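Home | Modules | Timetable | Reading list | Contact

Food Preservation in the Home and the Factory
Handout 4: Canning and heat treatment

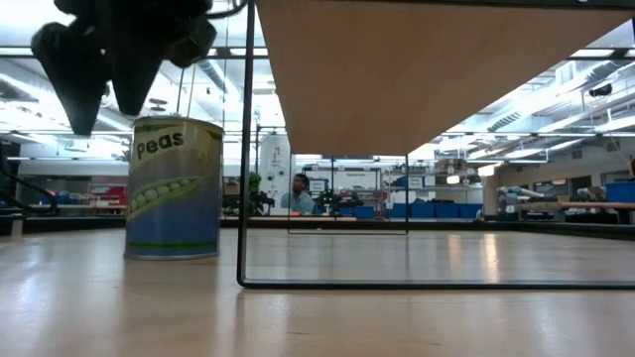
Last week dealt with drying and salting, which both work by taking away the water that microbes need. Canning leaves the water where it is. The food is sealed in a container and then heated until the organisms that could grow in it are dead, and the seal stops new ones getting in. Most of this handout is about why the time and the temperature have to be chosen separately for each food and each size of container.

Please read sections 1 to 4 before the lecture. Section 5 is for the practical. The questions we shall talk through in the seminar are at the end.

1. Where the method came from

Heating food in closed vessels was worked out by trial in France in the years before 1810, using glass bottles stopped with cork. The method was published, and within a short time tinplate was being used in England in place of glass. Tinplate is thin iron or steel with a coating of tin. It does not break in transport and it can be soldered shut.

Early cans were made by hand. The body was cut from sheet, bent round a former and soldered down the side, and the ends were soldered on. A small hole was left in the top so that air and steam could escape while the can was heated in boiling water, and the hole was then closed with a drop of solder. Output was slow and the cans were dear, so the first large buyers were navies and expeditions.

Nobody at that time knew why the process worked. The common view was that air spoiled food and that heating drove the air out. It was a reasonable guess from what people could see, but it led to mistakes. If a large can was heated for the same time as a small one, the air might be driven out of both, yet the middle of the large can stayed too cool. There were serious failures with large meat cans in the middle of the nineteenth century for this reason. Pasteur's work in the 1860s gave the proper explanation, and useful figures for time and temperature came later still, when bacteriologists began to work alongside canners.

2. Acid foods and low-acid foods

The most important number in canning is the pH of the food. The line is drawn at pH 4.6 in much of the literature, and 4.5 in many British sources. Use 4.5 in your answers for this module.

Below the line are most fruits, rhubarb, and vegetables pickled in vinegar. Tomatoes lie close to it, and some varieties go over when very ripe, so recipes for home bottling call for added lemon juice or citric acid.

Above the line are meat, fish, milk and nearly all plain vegetables, including peas, beans, carrots, potatoes and sweetcorn.

The reason for the line is Clostridium botulinum. This bacterium lives in soil and forms spores that survive boiling for hours. The spores do no harm to a healthy adult in themselves. If they are left in a sealed container with no oxygen, at room temperature, in a food that is not acid, they can sprout, multiply and produce a toxin that kills in very small amounts. In an acid food they cannot grow, so it does not matter much that they are still there.

It follows that acid foods can be made safe at the temperature of boiling water. Low-acid foods cannot, and have to be taken well above it. In practice this means steam under pressure. Factory retorts often run at 116 to 121 °C.

3. How the process is measured

Bacteria in a heated food do not all die at once. At a fixed temperature, the same fraction of those left alive dies in each minute. If nine tenths die in the first minute, nine tenths of the remainder die in the second, and so on. The time needed to kill nine tenths is called the D value, and it always has to be given with a temperature.

Worked case. A sample holds 2000 spores per gram and D at the chosen temperature is one minute. After one minute there are 200 per gram, after two minutes 20, after three minutes two. After four minutes the figure is 0.2 per gram, meaning one spore in every five grams. The number never reaches nought on paper. What we do is make the chance of a survivor so small that it can be accepted.

The z value is the rise in temperature that cuts D to a tenth. For the spores of C. botulinum it is taken as 10 °C. So a process that needs a given time at 111 °C needs a tenth of that time at 121 °C. This is why small changes in the temperature of a retort matter a good deal, and why a faulty thermometer is a serious matter.

For low-acid foods the accepted minimum is a twelve-fold reduction, written 12D. With D at 121 °C taken as 0.21 minutes, 12D comes to 2.52 minutes. This is usually rounded up to three minutes and is called the botulinum cook. It is written as F0 = 3. Most factories go beyond it, partly to deal with other spores that are harder to kill. Those organisms do not make people ill but they do spoil the food.

Diane Simard will go through the calculation on the board. Bring a calculator that does logarithms.

4. Getting heat to the middle

The three minutes apply to the slowest-heating point in the can. The time that the whole can spends in the retort is much longer, and depends on how heat moves through the contents.

Peas in brine heat by convection. The liquid near the wall warms, rises, and is replaced by cooler liquid, so the whole can warms fairly quickly. The slowest point is on the centre line, a little below the middle.

Thick foods such as pumpkin purée or solid-pack meat heat by conduction. There is almost no movement inside and heat has to creep in from the wall. The slowest point is at the centre. Doubling the width of such a can makes the heating time nearly four times as long.

Some foods change from one to the other. A soup thickened with flour starts thin and sets as the starch swells, and the heating curve has a bend in it.

Things that alter the result in a factory include the size of the pieces, how tightly the can is filled, the space left under the lid, the temperature of the food when the can is closed, and whether the cans are turned during heating. A process worked out for one filling weight must not be used for another. We shall look at the case of the Nemgate cannery, where the filling weight of a bean product was raised to 510 g on the order of the sales office and the retort time was left alone. Stock was held back in December after the weekly checks showed swollen ends. The records are short and clear, and they show how a change that looks harmless in one department can undo the work of another.

5. Notes for the practical

The practical is in the food laboratory, and Philomena Hanrahan is in charge of it. Wear a lab coat and closed shoes. Long hair must be tied back.

You will be working in pairs with the small Masri pressure vessel. Each pair fills two jars, one with diced carrot in water and one with carrot purée, and puts a probe in the centre of each. Take a reading every minute from the time the heat goes on until the jars have cooled to 80 °C. The vessel must not be opened while there is any pressure showing on the gauge.

Plot both curves on the same sheet. Mark the point at which each jar reaches 100 °C, and the highest temperature reached. Then work out the lethal effect for each minute from the table at the back of the Asine manual and add the values up.

The jars are not to be eaten or taken home, whatever the sum comes to.

Reports have a limit of 64 lines of typed text, not counting graphs and tables. Last year many were far over. Leave out the history.

6. What heating does to the food

Colour. Chlorophyll loses its magnesium when heated in even slightly acid conditions and turns from bright green to olive. This is why tinned green vegetables look dull next to frozen ones unless a colour has been added. In the nineteenth century copper salts were used to keep the green, and this was later banned in many countries.

Texture. Pectin between the cells breaks down and vegetables soften. Calcium salts in the brine firm them up again, though too much makes skins tough.

Vitamins. Vitamin C and thiamin suffer most. Part of the loss is into the liquid, and is recovered if the liquid is used. Vitamin A activity is hardly changed. Losses in storage are small if the store is cool.

Flavour. Sulphur compounds are given off by peas, sweetcorn, fish and meat, and can blacken bare metal. The inside of the can is lacquered to prevent this – the stain is harmless, but customers send it back.

Bacteria are killed more quickly by a rise in temperature than vitamins and colour are destroyed by it. A short time at a high temperature therefore gives better quality for the same safety. It works well for liquids, and badly for solid packs, where the outside is overcooked before the centre is hot.

7. Questions for the seminar

Why could early canners get good results with fruit while holding a wrong idea of the cause?

A process gives F0 = 3 at 121 °C. How long would be needed at 111 °C for the same effect, leaving out heating and cooling time?

Which of the records in the Bidusar folder would you ask to see first if a batch was found with swollen ends, and which could wait?

Is a dented can safe? Consider the side, the rim and the seam separately.

Handout revised 2020-08-29. Handout 5 covers chilling and freezing.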